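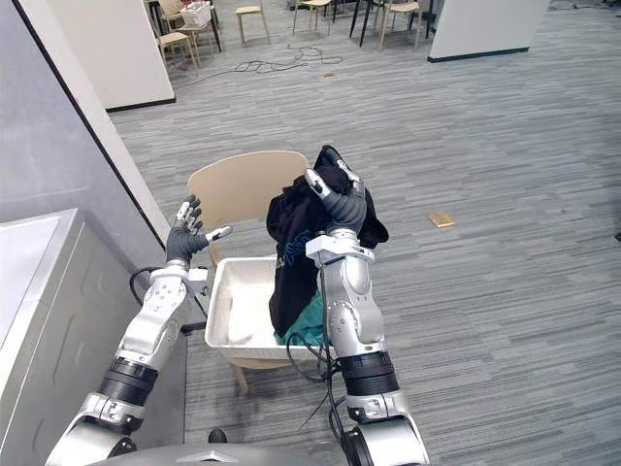
Drirkside, September 15, 2020

Notes for my half of the session, Tyra Rustad. Slides are just pictures, so talk slow and look up!

Start with the garment. One hand has it by the top, the other is open and waiting by the basket. I love this slide. People look at the fingers first, so let them. Then ask the room what they would write on the purchase order for this. They'll say "robot." Good, now we have something to talk about.

The quote from Hoarau had one big line on it and I nearly signed it. Marcelle Mallet in purchasing made me go back and price the rest: spare hands, cables, shipping, the service plan, and the hours of whoever sits with the thing. Spare hands were 3,162 dollars for the pair. The service plan was 2,310 for the first year and goes to 2,645 after that. (Say both numbers twice, people write them down.)

Point at the cables hanging off the arms. Cables are a budget line! Five fingers on a hand is wonderful for cloth, and it's also a lot of small moving parts to keep going, so ask the vendor how long a hand is out when it goes back for repair. We asked Hoarau and Pirari the same question in March and got very different answers. Pause here, somebody always wants the answers. Tell them to ask for it in writing, ours are in the handout.

Next, the room. Carpet, chairs, a basket on a plastic seat. Please don't spend your first year's money on custom tables and fixtures. Plan for the furniture you have, find out what the job really needs, then buy that. Pascal Tanguy wanted a steel bench on day one and I'm so glad we waited, because we'd have ordered the wrong height.

Staff time. We put down 64 hours for setup and training and I'd ask for more next time. Josiane Guérin has the log if anyone wants to see where it went. Laundry sounds easy until you try to write down the steps for one T-shirt. Do the T-shirt joke if they're awake.

Lease or buy: keep this short, Moushumi Dissanayake covers it after the break with the Rasorstead numbers. Only say that we leased, and that the lease let us put the hands on a separate line, so swapping them doesn't reopen the whole contract.

Questions. If it's quiet, ask who already has a floor plan with the outlets marked. Then hand over to Moushumi and remember to leave her the clicker.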